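Rostdale's Borrowing Cupboard Opens Its Doors to Everyday Tableware

FOR IMMEDIATE RELEASE
Clitport, February 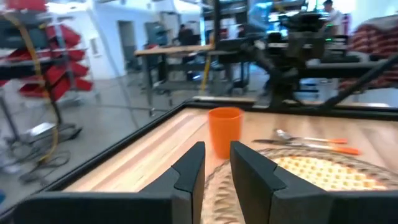
Hanna Kostiuk would like to see far fewer paper plates in Clitport by the summer, and she told us so before we had even put the kettle on. She had been to a christening tea, a leaving do and a football club supper in the space of a month, she said, and each of them had ended with bulging black sacks by the back door, when half the houses in the street had perfectly good plates sitting in a sideboard.

It is very much with that sort of tea and that sort of supper in mind that Rostdale, the household lending service on Drolska Street, is delighted to announce the launch of its Table Cupboard, a new collection of tableware which anybody living in Clitport or the villages round it may borrow for a party, a family visit, a street lunch or simply a week when more people are coming to stay than there are forks in the drawer.

The Table Cupboard holds 700 pieces at its opening. There are plates large and small, soup bowls, serving dishes, jugs, tumblers, cutlery, placemats and a good many tablecloths, and all of it has been chosen to be used hard, washed up and used again. Those of you who have borrowed a carpet cleaner or a wallpaper table from us over the years will know that we are fond of things that can take a knock, and we have gone about choosing cups in just the same spirit.

We have also tried to make it cheerful. Hired tableware is so often white, and white is lovely for a wedding, but a child's birthday or a Sunday lunch with the cousins seems to us to want a bit more colour than that. So a large part of the collection is in warm shades, with orange leading the way: a plain orange plastic tumbler, cutlery with slim orange handles, and round woven placemats with a tan braided edge and a yellow and orange check in the middle. They look very well on a pale wooden table, and we suspect they will do a fair bit to brighten up the brown ones too!

The colours were settled by Máté Vörös, who looks after the shelves at Drolska Street and has spent most of the winter surrounded by cardboard boxes. "I laid the table over and over again," he said. "We had a blue set in for a while, and a green one, and I kept going back to the orange. My mother had orange cups when I was small and we drank everything out of them, so perhaps I was never going to be fair about it. But I would leave a table laid at the end of the afternoon, and people coming in for a stepladder would stop and say how nice it looked, and they never once said that about the blue."

The blue set has not gone to waste, we should add. It can be borrowed on its own or mixed in with the rest, and there is a smaller plain white range for those who prefer it.

How borrowing works

Tableware is lent out in sets, as this makes packing and checking a great deal easier for everybody. The Family Set is for up to 5 people and the Gathering Set is for up to 18. Each person's share is a dinner plate, a side plate, a bowl, a tumbler, a placemat and a knife, fork and spoon, and serving dishes and jugs may be added as you like. If you have a bigger do in mind, sets can be put together, although we do ask that you talk to us first so that we are not promising the same plates to two households.

Sets may be kept for up to a week. They go out in lidded crates with dividers for the cups and a cloth roll for the cutlery, and there is a list tucked inside the lid of every crate, which we would be very grateful if you would leave where it is. The crates stack, and they will go in the boot of a small car. Anyone coming on foot or by bus is welcome to borrow one of the folding trolleys as well, at no extra cost.

Household members of Rostdale can borrow from the Table Cupboard as part of their existing membership. New members may join at the counter with proof of address, and local schools, clubs and places of worship can join as a group. Please ask about group membership, as the arrangements are a little different and it is much more easily explained in person.

On the matter of washing up

We have been asked about this more than anything else, so we had better deal with it properly. Everything should come back washed and dried. The tumblers, plates and bowls can all go in a dishwasher on an ordinary cycle. The handled cutlery is better done by hand, in warm soapy water, and should not be left to soak overnight. The woven placemats must not be put under the tap at all: shake the crumbs off out of doors, wipe them with a damp cloth, and lay them flat until they are dry before they go back in the crate. A mat that is rolled up damp will never lie properly again, and Máté has asked us to say this twice, so please do dry the mats.

If something gets broken or goes astray, just tell us. There will be no charge for the odd cup. We keep spares of nearly everything, and would far sooner hear that a bowl went over at the party than find a gap in the crate when it is due out again the next morning. We do ask for a contribution when a good part of a set is lost.

Where it all came from

The Table Cupboard was paid for by the Štěpánek Fund, which gave 3,000 pounds towards the tableware, the crates and a run of deep new shelving along the back wall. The fund makes small grants for sharing and mending projects in and near Clitport, and we are truly thankful for its support, as well as for its patience while we changed our minds about the bowls.

Some of the serving dishes were given by members, and these have turned out to be among the nicest things on the shelves. There is a long fish dish with a chip on one foot, a trifle bowl, and a gravy boat that has already been reserved for Easter. We are not looking for more plates at present, thank you, but good serving spoons and large jugs would be very welcome indeed. They can be left at the counter during opening hours.

Hanna Kostiuk, Rostdale's manager, said: "I grew up in a house where you went next door for chairs and the people next door came to you for plates, and it all found its way home in the end. I'd like the cupboard to feel like that. You shouldn't have to buy a stack of cups for one afternoon and then find somewhere to keep them for ten years. Come in, have a look, pick things up, see how they feel in the hand. If you only want to borrow a jug, borrow a jug."

Come and see it

The Table Cupboard opens to members at the end of February. On the opening morning there will be a table laid with each of the ranges, so that you can see how the pieces go together, and tea and seed cake will be served from ten o'clock until they run out. Máté will be showing how to pack a Gathering Set into its crates, for anyone who would like to learn the knack of it. Children are welcome, and there will be paper placemats and crayons for them at the low table by the window.

Bookings for the spring holidays can be made from the same morning, in person or by telephone. We would suggest getting in early if you want the orange sets for a weekend, as there are several birthdays on the list already.

About Rostdale

Rostdale is a household lending service based on Drolska Street, Clitport. It lends tools, cleaning equipment, camping gear and now tableware to local people and groups, and runs a mending table on the first Saturday morning of each month. It is run on a not-for-profit basis and is funded by memberships, donations and grants.

Press enquiries: please ask for Hanna Kostiuk at the Drolska Street counter. Members of the press are very welcome at the opening morning and need not book.

ENDS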